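Sinar Hand-Held Gripper, Revision C
Spare Parts, Upgrades and One Apology

Home > Data Collection > Hand-Held > Sinar

In stock. Ships from our shop. Cable sold separately, as ever.

If you own a Revision B, please skip down to "The release fault" before you read about how nice the new one is. The new one will wait.

What you get

One Sinar hand-held gripper, assembled. One wrist lanyard. One hex key that fits everything on the unit except the screw you will lose first. Weight is 900 grams without the cable, and we weighed it on the same kitchen scale we use for outgoing parcels, so argue with the scale.

The Sinar records what your hands do so that a robot arm can have a go at it later. You squeeze the handle, the finger closes, the encoder logs the opening. It works with the Catico logger and, if you are patient with the settings menu, with Tiduvia Capture.

The release fault

In February we started getting mail about grippers that closed and then stayed closed. The first report came from Abdelghani Fahmy, whose Revision B took hold of a ceramic mug and declined to give it back. He set the whole thing down on a bench, mug included, and wrote us a very polite message. The second report was less polite and involved a thumb.

The cause was the return spring. On Revision B it sat in a plastic seat that wore down with use, and once worn it let the spring tilt. A tilted spring can jam the drive at the closed end. Our bench rig jammed at 1085 cycles. We had tested to 900 and gone to lunch.

The thumb was bruised and has recovered. Pinch force at the tip is limited by design, but a closed finger that won't open is a safety matter whatever the force, and we have treated it as one.

What to do with a Revision B

Stop using it for anything breakable, including yourself. Check the serial number on the handle: units up to 135 have the plastic seat. Write to us with the number and we will send the metal seat and a new spring, free, including postage. The swap takes one small screwdriver and a willingness to look for a spring on the floor.

If your gripper is jammed right now, unplug it, then turn the drive cap counterclockwise until the finger lets go. Do not pull on the finger. Gunhild Brynjólfsdóttir in our repair room has a drawer of fingers that people pulled on.

What changed in Revision C

Metal spring seat. Manual release you can reach with the other hand. A stop that keeps the drive short of the fully closed position — the place where all the trouble lived. The marker cubes keep their old spacing, so your existing calibration files should load. Run a fresh calibration anyway.
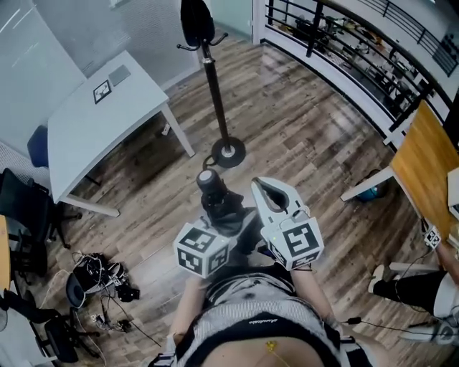 Before each session, open and close the gripper 40 times with nothing in it. It is dull and it makes you look as if you are arguing with a lobster. If the return feels slow at any point, put the unit aside and send us the log file. Keep the cable clear of the drive, too. Two of the jams blamed on the spring were cable jams, and Ridwan Liew has asked me to mention that one of them was his.

Spare parts

Metal seat and spring kit, Revision B: free
Finger, curved, white: in stock
Marker cubes, pair: in stock
Wrist lanyard: in stock, in quantities that suggest a typing error
Cocco carrying case: back-ordered

Questions about the fault go to Melur Lubis on the support desk. Questions about the carrying case also go to Melur, who would like you to know it is still back-ordered.

Page last updated Jun 11, 2023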